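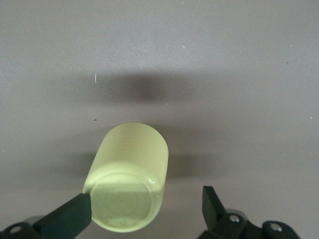

Plastic cups have a way of ending up on their sides in shared kitchens, and much of what our 26 households told us about clearing up after a meal began with a cup of this sort. A cup lying down shows parts that are seldom looked at when it stands on a shelf – the glossy rim around the base, for instance, or the tiny dark flecks on the flat face inside it, as on the yellow-green cup at the head of this section. Mereana Rewi, who led the home visits in June, found that people were fond of such cups and rather forgiving of their marks.

4.2 The surface underneath

We were every bit as curious about what the cups are put down on, and here our households had a great deal to say! Pale surfaces were well liked for the light they give a room, though two families felt that every small mark on them nagged at the eye until somebody fetched a cloth (Rewi and Hinds return to this in their notes on wiping). 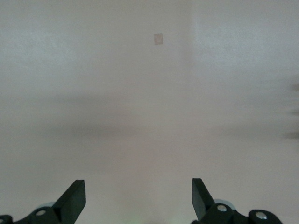 Figure 2. Pale, matte surface with a small pinkish-tan patch near the top and a soft band of shadow across the middle.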